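A biblioteca de jogos abriu a terceira prateleira, e com ela chegou o jogo que mais tempo nos roubou nos últimos serões. Chama-se Zerkar, veio numa caixa sem grande graça e foi Halima Edet quem insistiu para que o trouxéssemos. Ainda bem que insistiu! Jogámos até fecharem as luzes do corredor e saímos a discutir jogadas pela escada abaixo.

Para quem não acompanhou o número anterior: desde o início do ano que andamos a juntar jogos de tabuleiro para empréstimo entre sócios. Começou por ser uma caixa de cartão com meia dúzia de clássicos gastos (o dominó sem o duplo cinco, um xadrez com um bispo substituído por uma rolha) e foi crescendo à custa de doações, de trocas e de uma ou outra compra ponderada. Com a entrega de abril, a estante ficou finalmente arrumada por duração de partida, que foi a ordem que a maioria pediu. Os curtos em cima, os de serão inteiro em baixo. Os de duração imprevisível ficaram no meio, e é lá que mora o Zerkar.

## Como se joga, em poucas linhas

Cada pessoa dirige uma companhia de navegação fluvial. Há um rio, que se vai construindo com peças ao longo da partida, e há mercadoria que só vale alguma coisa se chegar à foz antes da cheia. A cheia é o coração do jogo. Toda a gente sabe que vem, toda a gente pode apressá-la ou atrasá-la um bocadinho, e quase sempre há alguém convencido de que ainda dá tempo para mais uma viagem rio acima.

Na primeira partida perdi os barcos todos por causa dessa mania. Na segunda fui tão cautelosa que a minha frota passou metade do tempo atracada, a ver passar os outros. Só à terceira percebi que o segredo está nos afluentes: são estreitos, pagam pouco, mas ninguém os disputa no princípio, e quem lá monta armazém cedo tem onde se abrigar quando a água sobe. Mbali Xaba discorda disto com toda a convicção e tem ganho com a estratégia contrária, de maneira que vale o que vale.

As regras cabem em 14 páginas, com letra decente e exemplos bem escolhidos. A tradução é que tropeça num ponto: onde se lê «descarta a carga», deve ler-se «descarrega». Parece coisa pouca, mas a nossa primeira mesa deitou fora mercadoria durante uma hora à conta desse verbo. Já está um papelinho dentro da caixa com a correção. Por favor, não o percam!
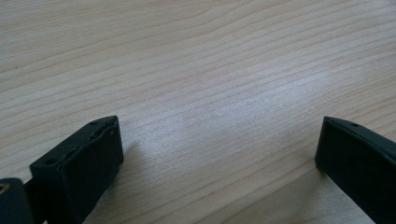

**Núcleo de Jogos de Tabuleiro - Associação Cultural Ambrose**

O resto da prateleira também merece atenção, e custa-me que o Zerkar lhe faça sombra. O Vikau, por exemplo, é uma delícia para dois jogadores: cartas finas, partidas rápidas, e uma regra de empate que obriga a recomeçar a última ronda com as mãos trocadas. Ora, trocar de mão com o adversário mesmo no fim é de uma crueldade maravilhosa. Passamos a partida toda a estragar o jogo alheio e de repente temos de nos desenvencilhar com ele.

Kenji Kincaid levou-o para casa num fim de semana e devolveu-o com uma folha de anotações agrafada, que entretanto passámos a limpo. Inclui uma variante para quatro pessoas em pares, sem conversa entre parceiros. Experimentámos e funciona, embora a pontuação precise de uns acertos: com as contas originais, a dupla que ganha a primeira ronda fica quase inalcançável. Por agora, jogamos com a primeira ronda a valer metade.

Depois há o Flovico, que divide opiniões. É um jogo de jardins, muito bonito, cheio de pequenas decisões sobre sombra e rega, e tem um ritmo lento que uns adoram e outros não suportam. Eu adoro. Há qualquer coisa de muito sossegado em passar uma tarde a escolher onde plantar uma magnólia de cartão, sabendo que só dará pontos dali a cinco rondas. Loretta Marchetti, que prefere jogos com mais embate, adormeceu na cadeira e acordou em segundo lugar. O que diz alguma coisa sobre a magnólia dela, que estava muito bem plantada.

## Jogar com quem nunca jogou

Recebemos várias mensagens a perguntar se é preciso experiência para aparecer. Não é preciso nenhuma. Os serões de iniciação têm sempre uma mesa em que as regras são explicadas do zero, com uma partida aberta (cartas viradas para cima, conselhos permitidos) antes de começar a sério. Quem quiser ficar só a ver também pode, e costuma acabar sentado à segunda partida.

Fomos aprendendo umas coisas sobre explicar regras, e partilho-as porque servem para qualquer mesa, em casa ou na associação. A primeira é dizer logo como se ganha. Parece óbvio, mas passei anos a explicar jogos pela ordem do manual, que abre com a preparação e guarda o objetivo para o fim, e via as pessoas a perderem-se pelo caminho. Agora começo pela foz: «ganha quem tiver entregado mais carga quando a cheia chegar». O resto encaixa muito melhor.

A segunda é deixar as exceções para quando aparecem. No Zerkar há uma regra sobre comportas que só entra em jogo numa partida em cada tantas. Explicá-la ao princípio ocupa espaço na cabeça de toda a gente e não serve para nada. Basta avisar que existe.

E há uma terceira, que devo a Gwendolyn Brannigan: quem explica não deve ganhar a primeira partida. Ela leva isto muito a sério e perde com uma elegância que ainda não consegui imitar. Eu vou a jogo cheia de boas intenções, vejo um afluente livre e pronto, lá se foi a pedagogia.

## Empréstimos e cuidados

O empréstimo faz-se por duas semanas, renovável uma vez se não houver ninguém à espera. Podem levar até 5 jogos por agregado, mas pedimos bom senso com as novidades: o Zerkar e o Vikau saem um de cada vez, para irem circulando. A lista de espera do Zerkar já vai comprida (que alegria dizer isto de um jogo nosso!).

Antes de devolver, contem as peças com a folha que está colada no interior da tampa. Se faltar alguma, digam. Não há multas nem caras feias, e temos um frasco de cubos e peões soltos que resolve quase tudo. O que não conseguimos resolver é uma peça que falta sem ninguém saber, descoberta a meio de uma partida renhida.

As cartas do Vikau são delicadas e já estão em capas. O Flovico traz umas árvores de encaixe que se desmontam puxando pela base, nunca pela copa. Quanto às caixas, guardem-nas deitadas, por favor - em pé, o conteúdo escorrega todo para um canto e os tabuleiros empenam.

## O torneio

Vamos ter torneio em julho! A ideia andava no ar há meses e o Zerkar deu-lhe o empurrão que faltava. Será jogado em mesas de quatro, com uma fase de grupos e uma final, e contamos a carga entregue em todas as partidas para desempatar. O recorde da casa, para quem quiser ter uma meta, é de 466 pontos numa só partida, de Mbali Xaba, com a tal estratégia que eu continuo a dizer que não funciona.

Haverá também uma mesa paralela de Flovico, sem eliminatórias nem relógio, para quem prefere passar a tarde entre canteiros. Eu vou tentar dividir-me entre as duas e provavelmente farei má figura em ambas.

As inscrições fazem-se na folha afixada junto à estante ou por resposta a este boletim. Indiquem o nome e se já jogaram Zerkar, para equilibrarmos as mesas da primeira fase. Quem puder trazer um exemplar próprio, avise: com mais uma caixa abrimos mais lugares.

Continuamos a aceitar doações, sobretudo jogos cooperativos, que são o ponto fraco da coleção. E se alguém tiver em casa o duplo cinco de um dominó antigo, de osso, com pintas pretas, fale com a Halima.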